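From the Brollska kitchen

Hello again, and thank you to everyone who wrote in after the November letter about tea towels, which I enjoyed far more than I expected to enjoy a subject like tea towels! This time I've been thinking about crockery, and how the odd pieces left over from old sets end up being the ones I reach for. I used to fret that nothing matched. Now I put a bowl with writing on it under a turquoise one, set them both on a flowery plate, and feel rather pleased with the company they make. My one extravagance is a grey woven mat on the worktop, next to the hob, where the dishes can sit until I get round to the cupboard (often well after supper, I'm afraid). If you have a favourite stray bowl or plate of your own, do write and tell me where it came from, as I'd love to share a few in the next letter.
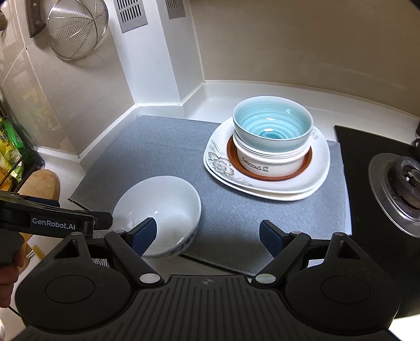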